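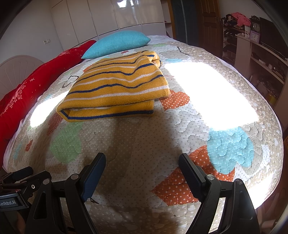
2021-01-07, Prultcombe, bedroom set, hand-held gripper

Task: approach the folded striped piece on the bed, grasp one folded edge, lift clear of the quilt, put down again on the quilt, retreat. One operator, one hand tool. No arm on site. Demonstrations are to be replayed later on the arm at Nuvimham, so wrist motion has to stay inside what that arm can do.

**Settings**

- Start pose: fingers open, both in view, pointing at the bed.
- Episode length limit: 22 s. Anything longer is dropped at import.
- Target for the set: 300 accepted episodes. The full Claturov bedding set is planned at 900, the rest to come from other rooms.
- Open pause of 2 s before the first approach motion. The segmenter uses it to find the start.

**Grasp**

Two ways to take the stack. From above, one finger each side of the fold: simple to do, but the pads have to straddle the full thickness and the upper layers slide over the lower ones when the tool tilts. From the front, one finger under the bottom fold and one on top: holds the layers together, but the lower finger has to travel along the quilt. The stitching makes ridges, and the fingertip catches if the tool comes in too flat. Pitching the tool down a little and letting the tip press into the quilt before sliding forward works better. The depth of that press is hard to repeat by feel.

Agreed with Safta Surdu to record front grasps only for now. Mixing both in one set gave the last policy an approach halfway between them, and it closed on air. If top grasps are wanted they get their own task name.

Do not steady the stack with the free hand. The arm has no second hand to copy that with. Episodes where the free hand enters the view are to be rejected, including ones where it only smooths the quilt.
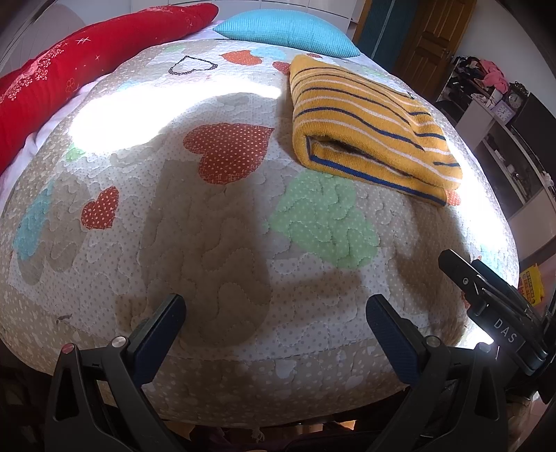 **Light**

Direct sun on the bed. The bright patches clip and the quilting there is lost. Exposure lock would stop the jumps when the tool turns toward the sun, but then the shaded part goes too dark to see the edge of the fold. Left on auto. The tool also throws its own shadow on the bed. The arm at Nuvimham has a different outline and will throw a different shadow, so the policy must not learn to use this one as a range cue. Options:

1. Record part of the set with the curtains drawn.
2. Move the start pose to the other side of the bed for part of the set.
3. Brightness augmentation in training only.

Safta prefers 1 and 2 together. I would start with 1, as changing sides also changes the background and we would not know which of the two helped.

**Tracking**

The quilt pattern gives plenty of features in normal light. Weak case is the tool close down over a washed-out area, where little else is in view. Keep part of the far side of the room in view during the approach. Starting higher and coming down late does this, at the cost of some of the episode time.

Return to the start pose at the end of every episode. Iordache's import script compares first and last pose and uses the difference as a drift figure. Episodes that end anywhere else come out as bad tracking even when they are fine.

**Labels**

Task string: `lift_place_folded_bed`. Use "folded textile" as the object class. Do not invent finer classes at the recording stage, the label list is fixed until June.

**Open**

- Reset rule: same stack position each time, or shifted between episodes? Current note says shifted, without saying how far. Ask Safta.
- Pads: check for lint before each batch and wipe.
- Does a slip followed by a regrasp inside the 22 s count as accepted? I have been marking these `retry` and keeping them apart from the main count.
- Claturov sheet still lists the old start pose. Needs editing before anyone else records from it.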